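Kitchen & Laundry > Laundry > Keeping Reds Red

My grandmother in Riltville washed everything red by itself, in a bucket, with a scolding, and for years I thought she was just being fussy. Then I turned a whole load of pillowcases pink one October and went back to doing it her way (minus the scolding, mostly!).

New red cotton gets its first 3 washes alone, in cold water, turned inside out. If you want to know whether it's still letting go of color, press a damp white rag on an inside seam for a minute and look at the rag. Any pink at all and it goes back to washing solo.

Skip the hot dryer if you can. I lay my big things out flat and smooth them with my hands while they're still a little damp, collar first, then the sleeves, then the hem.
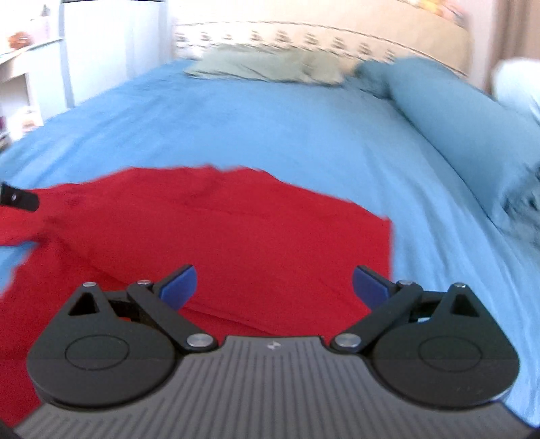
Half a cup of white vinegar in the rinse is what my neighbor Chantal Lavoie swears by. I can't say it sets the dye, but it does take out that stiff, soapy feeling, and a jug costs next to nothing. Just never let it near bleach, please. And if something pale does come out pink, keep it wet and wash it again right away, before it ever sees the dryer.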